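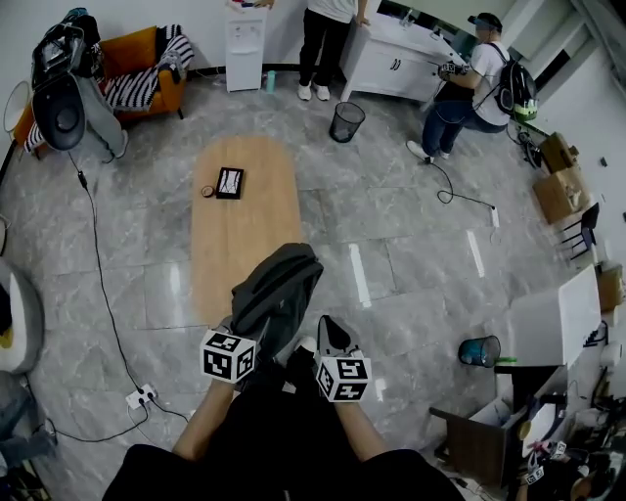 Questions readers keep asking about the sale of the Ridska Courier

Is the paper really being sold?

Yes. The family that has owned the Courier for four generations has agreed to sell it to Indis, a holding company that also owns parking garages, a regional billboard business and Aranda, the classified ads site that ate our classified ads. The papers are due to be signed in October.

Why is the family selling?

Officially, to "secure the long-term future of local journalism." Unofficially, there are now 20 cousins, and only two of them live close enough to get the paper delivered. A dividend split 20 ways buys a decent lunch. A sale buys a boat.

Did anybody in the family object?

Several did, and one wrote a very moving letter about her grandfather and the flood. Then the offer went up and the letter was not mentioned again. We have a copy and would print it if she'd let us.

Will my subscription change?

Not this year. The monthly price is frozen until the deal closes. After that, Indis says it will "review the value proposition," and you have probably paid enough cable bills in your life to know what that means. If you prepaid for a year, your rate holds until the year runs out.

Will the paper still come out every day?

The print edition stays daily for now. The sale agreement promises this for as long as paid print circulation stays above 2000. It currently stands at 2785. Readers with a calculator and a gloomy temperament can take it from there.

Who will choose what goes on the front page?

Danai Sarantis stays on as editor under a two-year contract. The agreement says the owners may not "direct or suppress individual articles." It says nothing about groups of articles – we asked, and the lawyers said we were being difficult.

Can you report on Indis once Indis owns you?

We plan to find out. The newsroom will go on covering the garage rate hearings, and every story about Indis or its other businesses will carry a line saying who signs our checks. If that line ever disappears, please write in. If your letter isn't printed, write to somebody else.

What is this independent board I've read about?

A panel of five people who can be consulted if the editor is fired. Three are picked by Indis. The board meets twice a year, can ask to see documents, and may publish its findings in the Courier, space permitting.

Are there going to be layoffs?

None are planned, a phrase the staff has heard before. The company has offered buyouts to anyone with more than ten years here. That covers nearly everyone who knows how the sewer district works.

What happens to the Clillemska edition?

It closes as a separate edition and becomes a page in the main paper. High school sports and obituaries stay. The fishing column stays too, after the publisher received 225 letters about it, easily beating the number we got about press freedom.

Is the building part of the deal?

The building was sold years ago to pay for the press. The press was then sold to pay the rent on the building. We print in another county these days, so late ball games don't make the early edition – sorry, west side.

Could readers have bought the paper instead?

A group did try. They raised a respectable sum and made an offer, and the family thanked them warmly. Some of those same people are now talking about starting a weekly newsletter. We wish them luck and hope they can't afford our city hall reporter.

Where do I send a complaint?

About delivery, call the circulation desk before 10 a.m. and a replacement copy will come the same day. Complaints about coverage go to the editor, who reads them all, usually at lunch. For complaints about the sale itself, Indis has set up an online form. It has a limit of 225 characters.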